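December 7, 2023

3 min read

Up at 5 again, no reason. Lay there listening to the radiator tick and then gave up and made toast. Wrote two lines of the letter to Aunt Bola, crossed out both. She wants to know if I'm coming in February and I keep not knowing.

Choir was supposed to be the easy thing this winter. It is not the easy thing. We have the Sandholm piece still falling apart at the key change and the concert is in 20 days?? Kanako Mizuno stopped us in the same bar over and over tonight. Altos flat. Altos always flat. I am an alto. She's kind about it, which makes it worse – she just lifts one hand and waits and everybody looks at their shoes.

My throat is scratchy too. Tea, honey, the horrible ginger candies from the back of the drawer. Must not get sick before the concert. Must not.

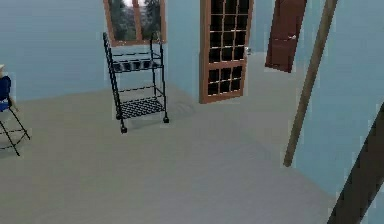 Anyway after rehearsal I walked home the long way, past the bakery, closed, and the bank. Sang the hard part under my breath the whole way and got it right every single time. Of course. A man with a dog crossed the street. Don't blame him.

Car bill came. 647 for the brakes, and they want to look at the exhaust as well. So that's the February ticket gone, or half of it. Added up what's in savings and got 2802, added it again hoping for more, same. Could still go if I skip the new coat. Old coat is fine. Old coat has a hole in the pocket and I lost my good pen thru it, but fine.

Oda called while I was eating. Talked for ages about her kitchen floor and whether grey is depressing. I said get the grey. Then she asked about Mom and I said ok, fine, the same, and we both went quiet for a bit. I should call Mom tomorrow. Before work, not after, she's tired after.

To do – stamps, black tights with no ladder in them, call Mom, finish the letter, learn the words to verse three becuase I have been mumbling it since October.

Going to bed. Window's rattling again.

Contact | Copyright | Back to top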